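Lăcrămioara Hodoroagă started talking about wallpaper before I had my coat off. She designs play corners for a small outfit called Cuvlow, and the one at Alascombe is her favorite so far, mostly because of the waves.

"I had 28 samples taped up in my hallway," she said. "Stripes, bears, a very sad giraffe. Then I unrolled this one and yelled for my sister to come look!"

The pattern is called Hinado, and it's all big curls in teal, gray and mint, with a little lavender and thin black outlines. She ran it up three sides and put a gray marble-patterned surface underneath, where the blocks get dumped out and put away again.

"People told me it would be too busy. But blocks are such plain, solid colors, you know? A yellow block on gray, with all that swirling going on behind it. I could look at it all day."

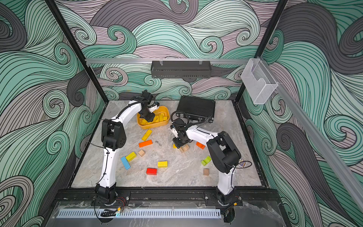
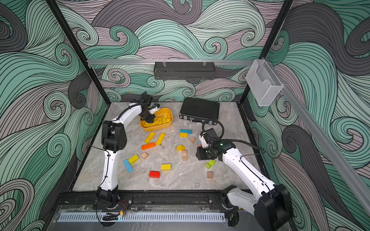

She's just as keen on storage. The yellow bin was her pick, and so was the black basket with the holes in it that hangs from a rail at the back.

"A bin should be something you can throw things into," she told me. "I've had the beautiful boxes with the little compartments, and I was the only one who ever used them. With a tub you grab, you drop, you're finished. Kids get that right away, and so do their tired parents."

I asked which blocks she liked best, expecting her to say the bright ones. She went straight for the natural wood cubes.

"Oh, the plain ones, always! You can stack them, they can be cheese, they can be a house for a beetle. My nephew had one he called Cheon for a whole summer and it slept in his shoe."

She's hoping to have the next corner ready in June, and yes, she has already ordered more samples. The giraffe is back in the running, she says, for a smaller wall.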